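Inicio Catálogo Campaña y elecciones Papeletas y urnas Reseñas Contacto

Osero Campaña - paquete de seguimiento de apoyos y avales para candidaturas locales

Llevamos años vendiendo material a equipos de campaña y hemos aprendido a leer con desconfianza los folletos de los fabricantes. El de Osero promete que una candidatura «convierte cada apoyo en votos». No conocemos ningún producto que haga tal cosa, y este tampoco la hace. Lo tenemos en catálogo porque resuelve bastante bien un problema más modesto: saber quién ha dado su apoyo público a la candidatura, cuándo, con qué palabras exactas y si ha autorizado que se reproduzcan.

El paquete incluye el programa de escritorio, licencia para 7 puestos, un juego de fichas impresas para recogida en la calle y un lector de mano para pasar las fichas al registro. El lector lo fabrica Grurko y se vende también suelto. Funciona con las fichas de Osero y con ninguna otra, detalle que en la caja aparece en letra pequeña y que aquí preferimos poner en el segundo párrafo.

Qué hace

Cada apoyo se guarda con nombre, entidad, texto de la declaración y permiso de uso. Si un periódico local publica un editorial favorable, se puede archivar el texto completo y marcar los fragmentos citables. El programa avisa cuando alguien del equipo intenta sacar una cita que no coincide con el original. Probamos esta función cambiando una coma y un adjetivo: detectó el adjetivo, la coma no.

Las fichas de calle vienen en bloques de 124. El papel es correcto, algo fino para escribir de pie. Conviene llevar una carpeta rígida, que no viene incluida.

Qué dice que hace

El fabricante habla de un «índice de influencia» que puntúa cada aval del 1 al 10. Hemos leído el manual dos veces y sigue sin quedar claro de dónde sale la puntuación. En nuestra prueba, una asociación de vecinos y una peña ciclista recibieron la misma nota, y al volver a introducir los mismos datos la peña subió un punto. Nuestro consejo es ocultar la columna (menú Vista, Columnas) y fiarse de quien conozca el barrio.

Tampoco nos convence el módulo de previsión. Un apoyo publicado en prensa puede mover votos o puede leerlo solo quien ya estaba decidido, y un gráfico con flechas verdes no distingue una cosa de la otra. 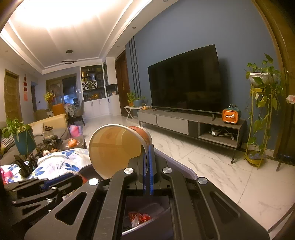

Vaso de papel con dibujo en rojo y naranja.

Comparación con Sasesov y Majumder

Sasesov Aval cuesta menos y no trae lector. Para una lista municipal pequeña, con unas pocas entidades que llamar y un par de cartas que archivar, seguramente sobra con eso, o con una hoja de cálculo bien llevada. Lo decimos aunque nos venga mal para vender el paquete grande.

Majumder Mesa es más completo en la parte de prensa, pero obliga a guardar los datos en su servidor, y las condiciones sobre qué pasa con ellos tras la jornada electoral ocupan 37 páginas. Osero los guarda en el equipo propio y permite borrarlos con una sola orden - que pide confirmación dos veces, por suerte.

Datos personales

El apoyo político es información delicada. El programa trae una plantilla de consentimiento que la empresa califica de «plenamente conforme». Nosotros no lo afirmamos. La plantilla es genérica, no menciona plazos de conservación y conviene que la revise alguien con formación jurídica antes de imprimir la primera ficha.

Instalación y asistencia

Se instala sin conexión. La asistencia telefónica es solo por la mañana, hasta las 14:00, horario poco útil para una campaña, que vive de tarde y de noche. Por correo contestaron a nuestras tres consultas; a la del índice de influencia, con un enlace al folleto.

Las actualizaciones son gratuitas hasta julio. Después se paga cuota anual, y sin ella el programa sigue abriendo los archivos pero deja de exportarlos. Quien piense conservar el registro para la siguiente convocatoria debería exportarlo todo antes de esa fecha.

Devoluciones

Se admite la devolución del paquete con el precinto del lector intacto. Los bloques de fichas empezados no se abonan.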